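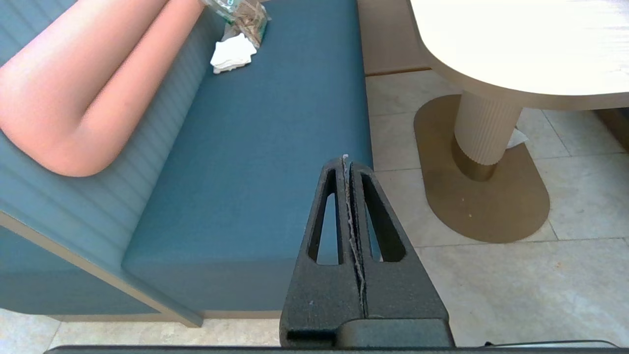

Carroll Community Workshop, Automation Section
Speaker notes: "A Table-Clearing Arm Built in a Shared Shop"
Speaker: Kathleen Heffernan

Opening (keep to two minutes)

Thank the hosts. State that the talk concerns one arm, named Tremum, which members of the section designed and assembled at the shared benches over the past year. The section had no outside funding. Parts were paid for from member dues and came to 2,529 dollars, with the two gripper fingers printed on the shop's own machine.

Explain the purpose. Tremum is intended to pick up light tableware and litter in a dining area with fixed benches and pedestal tables. Members chose this setting for its difficulty. Upholstery gives way under contact, and a rounded table edge offers no sharp corner for the software to find.

The fingers

Each finger is a tapered fin with a long slot through it. The slot lets the finger bend around an object when the pair closes. State that the section printed several versions before settling on the present one, and that early versions were too stiff at the tip.

Wear should be addressed directly, as it is the question most often raised. The surfaces collect dust and specks along the inner seam, and the edges there suffer first. The section's rule is to inspect the seam before every session and to replace the pair after 200 closing cycles under load, whether or not damage can be seen.

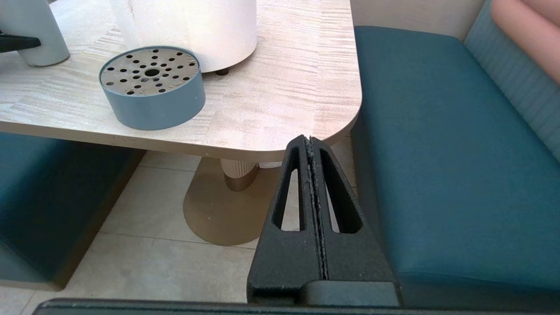

Approach and clearance

The control software, Cirano, was written by two members and is kept in the shop's common repository. It plans the approach to a table in two stages. The arm first moves to a waiting position below the height of the tabletop, then rises and extends over the rim. Pause here and allow the audience to consider the alternative, a direct approach from above, which the section tried and gave up after repeated contact with taller items.

Mention the minimum clearance of 60 millimeters between the wrist housing and any fixed surface. The figure is conservative. It was adopted by vote of the section and may be reduced at the October review.

Grip on tapered objects

Cups are harder than they appear. A cup that narrows toward the base tends to ride upward when the fingers close low on its sides, and a slight lean is common once it is held. Cirano accepts a small lean and corrects for it at the point of release.

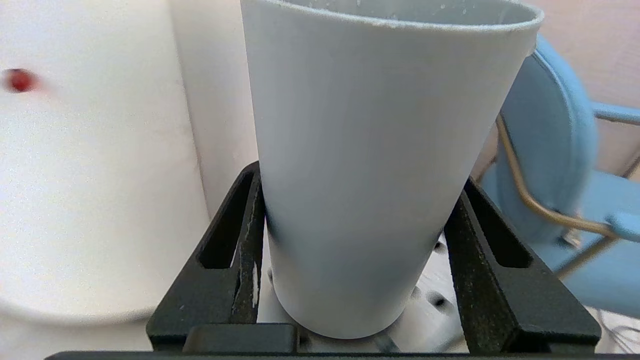 Closing force is set by motor current, as the fingers carry no sensors. Members of the audience who intend to build something similar should be told that this choice saved money and cost a great deal of bench time. The section's log holds 263 entries on grip settings alone. Copies of the log are available on request.

The wrist mount is the Kevuris pattern, drawn by a former member and released for free use within the workshop. It accepts other hands, though none has been fitted to date.

Safety statement (read in full)

The arm is operated only with a trained member at the stop switch. No person is to be seated at the table while the arm is powered. Loose cables are to be kept outside its reach.

Questions

Allow ten minutes. Refer requests for drawings to the section desk. If asked about sale of the design, state that the section has taken no decision.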